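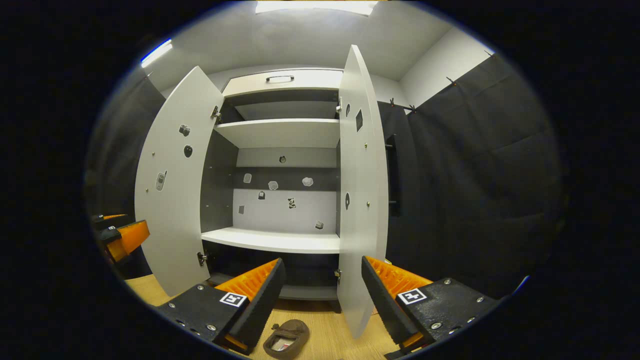
## Call for crochet pattern testers

Prelov needs 20 testers for a crocheted shelf basket pattern in two sizes. Testing runs through June.

- Worsted cotton, 5 mm hook; yarn is not supplied
- Written instructions, US terms, no chart
- Report gauge, yardage and finished dimensions — before and after blocking
- Left-handed testers welcome

Testers receive the final PDF and one skein from Fellel. To apply, send your usual gauge and preferred size to Yasir Ghauri by Tuesday.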